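Section 4: Boxing up the crockery shelf

If you've been following along from the start, the heavy stuff is packed and taped and you're standing in front of the small shelf of mugs and plates wondering how it all fits in one carton. I've done this shelf more times than I care to admit, and I still do it in the same order every time. Get the carton out, lay it flat, have a proper look at it, and leave the crockery alone until you've done that.

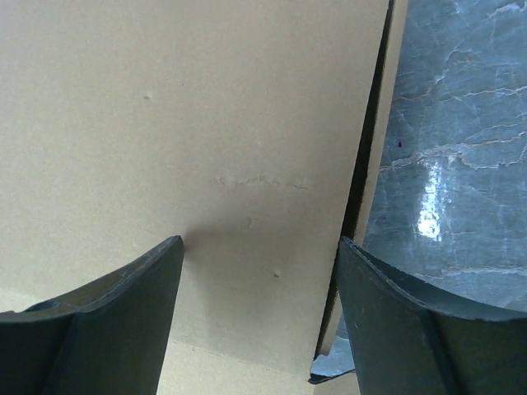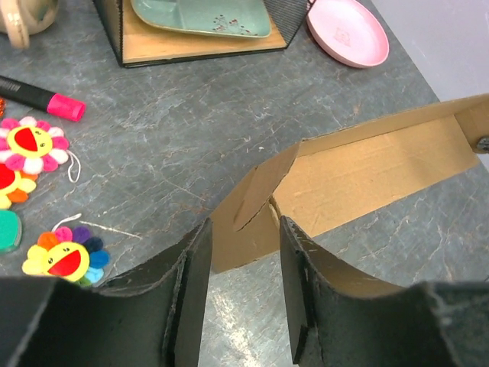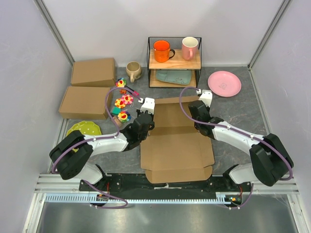
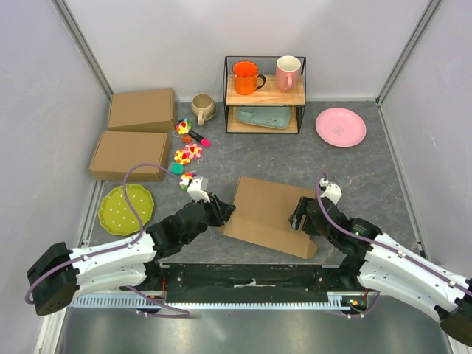
You'll want a bit of room to work, so clear a patch of benchtop wider than the carton is when it's opened out. I like to work with the closed boxes off to one side and the little bits and pieces (markers, keyrings, flower toys, whatever has collected there) in a pile next to them. They go in last, in the gaps.

4.1 Checking the carton

I reuse cartons until they give up, and I reckon most of you do too. The Clemo mediums are my favourite for crockery, but any single-wall box of that size will do the job.

1. Lay the carton flat with the plain side facing up.

2. Run your palm over each panel. Small dents and dimples are fine! A light wrinkle across the middle of a panel is fine too. If your thumb sinks in, or the panel folds somewhere it has no crease, put it aside for clothes or cushions.

3. Fold every crease back and forth once, all the way. Old cartons get lazy at the creases, and a flap that won't sit down now will be a pain when you're trying to tape it.

4. Look for stains. A dry mark is only a mark. Anything that feels soft or smells musty goes in the recycling.

Note: if a flap has torn partway along, tape it on the inside before you fold the box up. I used to do it afterwards, with my head in the box, and I don't recommend it.

4.2 Making up the box

1. Stand the carton up and square the corners. Look straight down into it; if it's a diamond, give it a shove until it's a rectangle.

2. Fold in the 2 short bottom flaps first, then the long ones over the top.

3. Tape along the centre seam and carry the tape a good hand's width up each side. Then put a second strip across the seam so you've got a cross.

4. Turn it over and press on the bottom from inside, with your fist. It should push back.

Caution: don't tuck the flaps over and under each other in place of taping. I know it feels clever. It's all right for a box of jumpers, and it's hopeless under a stack of plates.

4.3 Plates and trays

I use the Amau paper for this, which comes in a bundle of 900 sheets and lasts me ages. Old newspaper works as well, although you'll be washing ink off everything at the other end.

1. Scrunch enough paper to cover the bottom of the box, thick enough that you can't feel the cardboard through it.

2. Wrap each plate on its own, going corner to corner. Scalloped or wavy edges want a second sheet, as the bumps are what chip.

3. Stand plates on their edge, like records. Please don't lay them flat, even the small ones.

4. Put rectangular trays and dishes against the long wall of the box, also on edge, with a folded sheet between the dish and the cardboard.

4.4 Mugs

1. Stuff the inside of the mug first. One sheet, loosely balled.

2. Wrap the handle by itself with a twist of paper, then roll the whole mug up and fold the ends in.

3. Pack mugs upright on top of the plates, with the handles pointing in towards the middle of the box. I keep it to 4 in a layer so nothing has to be forced.

4. Fill the gaps. Your little odds and ends can go in here, wrapped in a twist of paper. Check that the marker caps are on tight!

Caution: lift the box a few centimetres and give it a gentle wobble before you close it. If anything clinks, open it up and add more paper.

4.5 Closing and labelling

Fold the top the same way as the bottom and tape it the same way too. Write the room and "crockery" on the top and on one side, in thick marker. If you're using the Skellside label sheets, copy the box number onto your list straight away, before you start the next one.

The empty rack travels by itself. How to wrap it is in section 5.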